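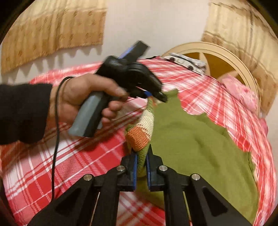 How a Song Gets from the Band to Your Ears

Learning Centre > Music and Sound > Ages 8 to 11

When a song comes on the radio, it lasts only a few minutes. The work behind it can take months, and many people share that work. Some of them sing or play. Others write words, set up microphones, check the sound or look after the money. This page explains the main stages in the life of a recorded song.

To make the stages easier to follow, we will use a band called Pirer and a song called "Keltemau". The song was written by the band's singer, Babatunde Briggs.

Writing the song

Most songs have two main parts. The tune is the pattern of notes that you can hum. The words are called the lyrics. A songwriter may begin with either one. Babatunde Briggs began "Keltemau" with a tune that he hummed while he was walking home, and the lyrics were written several weeks later.

Many popular songs are built from sections. A verse tells part of the story, and its words usually change each time. A chorus comes back again and again with the same words, so it is often the part that listeners remember. Some songs also have a bridge, a section that sounds different from the rest and appears only once. "Keltemau" has three verses, a chorus and a short bridge played on the piano.

Trying it out

Before a band pays for time in a studio, it usually makes a demo. This is a simple recording that shows how the song might sound. A demo can be made at home with one microphone. It does not need to be perfect. The musicians listen to it together and decide what to change. Pirer found that the first demo of "Keltemau" was too slow for the drummer's part, so the band chose a faster speed. The speed of a piece of music is called its tempo.

Recording in the studio

A recording studio is a set of rooms built for capturing sound. The walls are often covered with soft material that stops sound from bouncing around. Musicians play in one room. In the next room, called the control room, the engineer sits at a desk and listens.

Two jobs are very important at this stage. The recording engineer places the microphones and makes sure each sound is captured clearly. The producer helps the band decide how the song should feel. A producer might ask the singer to sing more softly, or suggest adding a violin.

The musicians do not all have to play at the same time. Each instrument can be recorded on its own track. A track is like a clear sheet of plastic with one part of a drawing on it. When all the sheets are placed on top of each other, you see the whole picture. When all the tracks are played together, you hear the whole song.

A musician may play the same part many times. Each try is called a take. The guitar part in "Keltemau" needed 4 takes. The band used the last one for most of the song and borrowed the ending from the second.

Mixing and mastering

After recording comes mixing. The mixing engineer decides how loud each track should be. If the drums are too loud, the voice may be hard to hear. The engineer can also make a sound seem to come from the left or the right. You can notice this most easily with headphones.

The last sound stage is mastering. A mastering engineer checks the finished mix on different speakers and makes small changes so that it sounds good everywhere, from a large theatre to a family car. When there is a whole album, mastering also makes sure that one song does not sound much louder than the next.

Sending the song into the world

A record label is a company that helps musicians release their music. It may pay for the recording, design the cover and tell radio stations about the song. Pirer signed an agreement with a small label called Relleo. Some musicians prefer to release music without a label, and they do these jobs themselves or hire other people to do them.

Music can be released in several forms. Many people listen through streaming services, which send the sound over the internet. Others buy compact discs or vinyl records. A vinyl record stores sound in a long, thin groove. A needle follows the groove, and its tiny movements are turned back into music. Relleo pressed 446 vinyl copies of the album that includes "Keltemau". The album is called Sima.

Who is paid?

A song belongs to the people who made it. The law that protects their work is called copyright. It means that other people generally need permission before they copy the song, sell it or use it in a film.

When music is sold or played in public, the people who own the rights may receive a payment called a royalty. The songwriter and the performers can receive separate royalties, even when they are the same people. Babatunde Briggs is paid once as the writer of "Keltemau" and again as a member of Pirer.

Playing it live

Many bands go on tour after an album is released. A concert is different from a recording, because the musicians cannot stop and try again. They practise the songs in order, and the list they follow is called a set list. Pirer began its tour in August at a community theatre with 771 seats.

Words to know

Chorus: the part of a song that is repeated with the same words.
Demo: a simple early recording.
Lyrics: the words of a song.
Royalty: a payment made to the owner of a creative work.
Take: one try at recording a part.
Tempo: the speed of a piece of music.

Something to try

Choose a favourite song and listen to it twice. The first time, raise your hand whenever you hear the chorus. The second time, follow one instrument from beginning to end. Write down when it starts, when it stops and whether it becomes louder or softer.

Page last reviewed May 14, 2020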